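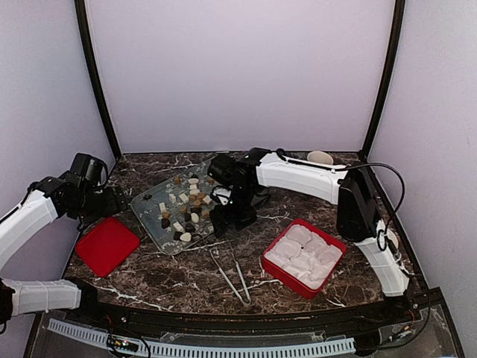 What should a small confectionery packer budget for before ordering a two-arm packing cell?

Oseo advises setting money aside for four items at the start: the arms themselves, the enclosure and work surface, spare gripper parts, and the staff hours needed to teach the cell each new box. The last of these is the one most often left out of first quotes.

Oseo opens planning service for small packing lines

Oseo, the equipment planning firm, has opened a fixed-price service for food and gift packers who are thinking of buying their first automated packing cell. Bookings are being taken now for work starting in August.

The service costs £2,999 per site. For this, a buyer receives a written equipment list, a floor plan, a running-cost estimate for the first year and a set of questions to put to suppliers. Oseo doesn't sell arms or grippers and takes no commission from firms that do.

The service grew out of planning work at Derkska, where assorted sweets are placed by hand into gift boxes. Derkska wanted to know whether two arms could share the job of picking up small pieces and filling a box, and what the change would cost over several years.

Boxes and inserts have a large effect on the budget. A moulded insert holds each piece in a set position. Paper liners can lean, fold or overlap, and a cell working with them may need more teaching time and more checks. Oseo asks buyers to send samples of every tray, lid and liner they use, including seasonal ones, before any figures are drawn up.
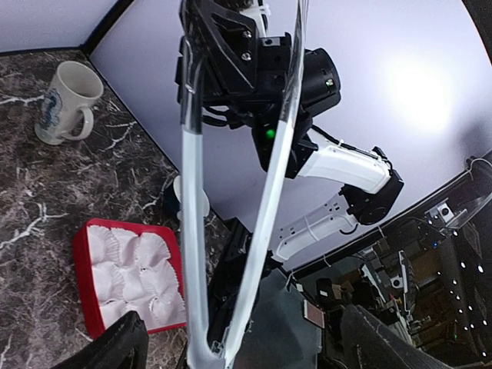 Costs to plan for

Spare gripper fingers and cables should be priced with the first order. Oseo suggests a starting allowance of £355 per arm for these parts, reviewed after six months.

Cleaning time should be counted as a running cost. So should the time an operator spends changing over from one box to another.

Buyers who want to try a cell before committing can add a bench trial at Oseo's Gerkness workshop for £1,157. The buyer supplies the sweets and packaging and may attend. The trial fee isn't refunded if the buyer decides against automation.

Booking

Packers should contact the Oseo planning desk with their box sizes, the number of lines they run and the floor space they have free. Desk hours are 8.30am to 4.30pm. Prices exclude VAT and travel to the site.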